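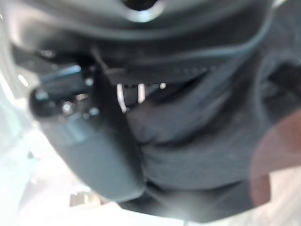

I've been trying to learn Polish since July, and my mouth is not cooperating. My grandmother's surname was Jabłońska, and for most of my life I said it like a brand of jam. The course I'm doing has 48 lessons and I'm on lesson 12, where you meet the nasal vowels, and I practise them in the car with the windows up so the neighbours can't hear. My notes are a mess of colours: masculine nouns in dark grey, feminine in glossy black gel pen (same glossy black as the knobs over on the left up there), and neuter in whatever was in the drawer.

Inès Guillot, who I met at the library conversation group, grew up with French and reckons she has a head start on the nasals. She does, the cow. She also told me to stop doing flashcards at midnight and just listen to the radio while I cook, so I've been chopping onions to farm reports and picking up maybe one word in a dozen. Tractor was easy!

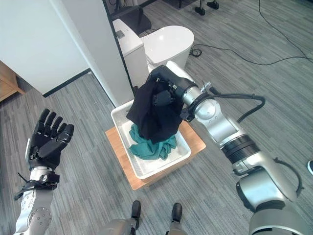 Left hand open, right arm reaching across.

The cases are what get me. I'd finally memorised how to say "with my brother" and then found out "without my brother" wants a different ending altogether - my poor brother. Next up is numbers, and I've peeked ahead and they look dreadful. If anyone has a favourite Polish kids' book, let me know in the comments.

We use cookies to improve your visit. By continuing to browse you accept our cookie policy. Accept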